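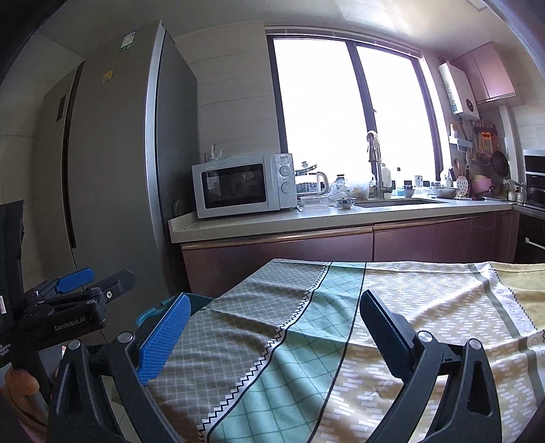

Kitchen counter, part two: the run between the fridge and the cooking area

Part one covered the drawers. The counter under the window is harder, as everything on it has a claim to be there and the sink takes up most of the useful length.

I started by sorting by frequency of use. Anything handled daily stays out. Anything handled weekly goes in a cupboard. Anything else goes on the top shelf or to Sharada Pai, who has a bigger kitchen and fewer opinions.

The microwave stays at the fridge end. It is a basic model with two knobs, no display and no clock to reset after a power cut. I considered putting it on a wall bracket and priced one from Lostau, but the bracket needs solid fixings and I am not drilling into large tiles for the sake of one appliance. The gap between it and the fridge holds dishes standing upright. This works better than stacking, provided the microwave is not pushed back against them.

The kettle goes next to the microwave. Ours is glass, so scale shows early. I descale with 20 grams of citric acid in a full kettle, boil, leave it for half an hour, rinse twice. Vinegar also works and smells worse.

Plastic bags are the weak point. They get rinsed, put behind a bowl near the window to dry, and then stay there. The new rule is that on Saturday any bag still on the counter goes in the drawer or the trash. Els Willems folds hers into triangles. I tried this for a week and went back to crumpling.

The sill behind the sink is limited to bottles and cups in current use. The pump bottle sits right behind the faucet, where the drips fall back toward the sink. I refill it to 300 ml; any fuller and it leaks at the collar.

The skimmer stands by the metal basin. It has its own hook inside a cupboard door and has spent very little time on it, so I have reassigned the hook to the sieve.

Seasonings remain at the cooking end, in small containers - moving them even an arm's length away made cooking slower. I do want matching jars. Zestari sells a 100 ml size that should fit two deep without touching the wall.

Part three will be the cupboard under the sink. I have not opened it fully since October.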